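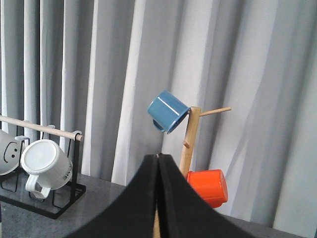 Mug tree, light wood, with the blue and orange mugs hung.

List Home | Threads | Previous | Next | Reply

Subject: Re: mug tree leaning under load

> My Wallner tree has started to lean with mugs on it. Is it the
> base joint or the pegs? And does it matter which pegs I load
> first? I have the heavy stoneware mugs from Cisamley.

Check the base joint first. Take all the mugs off and push the post sideways at the top. If it moves before the base does, the tenon is loose and rearranging mugs won't help. Scrape out the old glue, dry fit, then reglue with Voris wood glue and leave it overnight under a weight.

If the joint is tight, look at the loading. I weighed my own mugs on the kitchen scale and the full set came to 1140 grams. That is fine for the base if it is spread out, but two heavy mugs on the same side will pull the post over on anything with a narrow foot. I put the blue one high on the left and the orange one low on the right. The upper right peg is empty in the picture, and I would keep it for something light, a 200 ml cup at most.

Pegs are a separate problem. They are angled upward so the handle slides toward the post. Twist each one by hand. If it turns, pull it and reglue it at the same angle – a peg that has dropped toward horizontal will let a glossy handle creep outward. I redid 4 on an old Prikex tree in February and used a strip of card cut to the angle of a good peg as a gauge.

On mine the body of the mug rests against the post, so I wipe the wood down now and then. Let the mugs drain on a rack before hanging them. Water sitting in the peg holes swells the wood and then it shrinks back loose.

Which way does yours lean, toward the heavy side or always the same way?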